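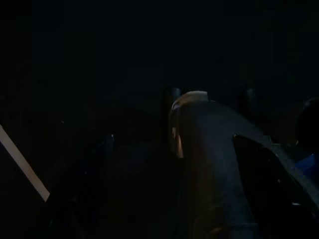
Foto 1

Alles wohnt in der Kühlschranktür, Reste wohnen im Messbecher - wie räumt man so etwas sinnvoll ein?

Kategorie: Küche & Haushalt > Kühlen und Lagern
Gefragt von Kyriaki Theodorakopoulos, Flakville
247 Aufrufe, 3 Antworten

Hallo zusammen,

wir sind im Februar zu sechst in die Gemeinschaftsküche umgezogen und haben es geschafft, einen Kühlschrank zu führen, der gleichzeitig voll und leer ist. In der Tür drängeln sich Flaschen, ein Saftkarton und irgendein Becher mit gelbem Deckel, für den sich niemand zuständig fühlt. Die Glasböden dagegen: freie Sicht bis zur Rückwand. Dafür hängen oben unter der Decke zwei Tassen, eine blaue und eine rosafarbene. Ich habe gefragt, warum. Man hat mich angesehen, als wäre ich die Komische.

Zweites Problem sind die Reste. Wenn vom Essen ein Stück Gemüse übrig bleibt, greift hier jeder zum Messbecher. Der steht dann ohne Deckel herum, und wer am nächsten Morgen 300 ml Milch abmessen will, misst eben in die Süßkartoffel hinein.

Meine Fragen also:
Was gehört in die Tür und was auf die Böden?
Schadet es dem Essen, wenn es offen im Plastikbecher steht, oder schadet es nur meiner Laune?
Gibt es ein System, das auch Leute verstehen, die nicht lesen, was am Kühlschrank klebt?

Bitte keine Antworten wie "redet doch mal miteinander". Haben wir. Dauerte 59 Minuten, Ergebnis siehe Foto.

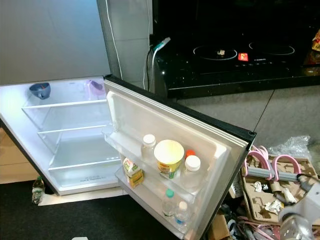 Antwort von Spyros Petridis (als hilfreich markiert)

Die Tür ist die wärmste Stelle und bekommt bei jedem Öffnen Küchenluft ab. Wasser, Saft, Senf, Ketchup, das kann alles dort bleiben, da habt ihr also gar nicht so viel falsch gemacht. Frische Milch würde ich hineinstellen, auf einen der Böden, Gekochtes ebenfalls. Bei den meisten Geräten ist es auf der Glasplatte direkt über dem Gemüsefach am kältesten, da kommen Fleisch und Fisch hin, falls ihr so etwas esst. Obst und Gemüse ins Fach darunter. Tomaten lasst draußen, die schmecken gekühlt nach Kühlschrank.

Thermometer auf den mittleren Boden legen, über Nacht liegen lassen, morgens ablesen. Bei mir waren es nach dem Umstellen um 2 Stufen endlich die Werte, die ich wollte. Vorher hatte der alte Navik hinten Eis am Salat.

Die Tassen würde ich in den Schrank räumen. Schaden tun sie nicht, aber jede Tür, die man für eine Tasse aufmacht, lässt warme Luft hinein, und irgendwann hängt dann auch das Sieb dort.

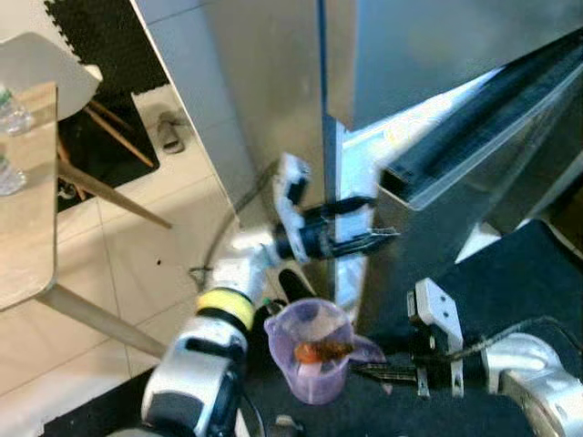

Zu den Resten: Offen stehendes Essen trocknet aus, nimmt Gerüche an und gibt selbst welche ab. Gefährlich wird es bei Gemüse nicht gleich über Nacht, nach zwei, drei Tagen wäre ich aber weg davon. Ein Messbecher mit Ausguss, so wie der durchscheinend lilafarbene, ist dafür die unpraktischste Form, die es gibt: hoch, nicht stapelbar, und den Ausguss bekommt man auch mit Frischhaltefolie kaum dicht. Ein einzelnes Stück darin braucht so viel Platz wie eine Mahlzeit für zwei. Nehmt flache Dosen mit Deckel, am besten durchsichtige, und lasst das Essen vorher abdampfen. Kreppband drauf, Datum drauf, fertig. Wer kein Datum draufschreibt, verliert das Eigentum am Inhalt. Die Regel gilt bei uns seit Jahren und hat die Schrift aller Beteiligten verbessert.

Kommentar von Evdokia Karras:
Abdampfen ja, aber nicht bis zum nächsten Mittag auf dem Tisch. Zwei Stunden sind das Höchste.

Kommentar von Spyros Petridis:
Stimmt, hätte ich dazuschreiben sollen.

Antwort von Hatsue Onishi

Schüssel nehmen, Untertasse oben drauf. Kostet nichts, ihr habt ja eine weiße Schüssel samt Untertasse mit Blumenrand auf dem Tisch stehen. Die Untertasse muss nur noch von unten nach oben wandern. Und den Messbecher an einen Haken neben den Herd hängen, dann fällt auf, wenn er fehlt.
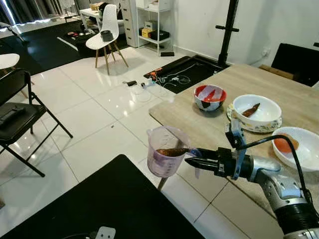 Antwort von Tamsin Sheehan

wir haben einfach einen zweiten messbecher gekauft. jetzt sind in beiden reste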